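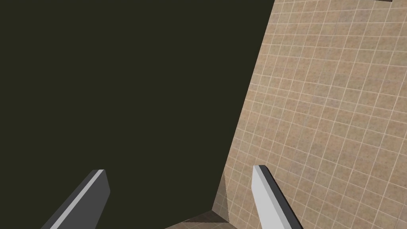
The Josness Library opened in 1896 and has kept a local history room since 1972. Its archivist, who has managed the collection for much of that time, met with the Wirnwood Review to discuss the care of family papers.

"People bring us letters in bundles and ask what should be thrown out," the archivist said. "We ask them to wait until we have read them."

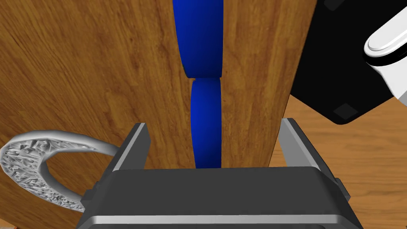

The Delorme letters arrived in November and fill 2 boxes. Most concern the mill at Tuson. "The writer complains of the price of flour on nearly every page," the archivist said. "Researchers are grateful for that." The reading room is open by appointment.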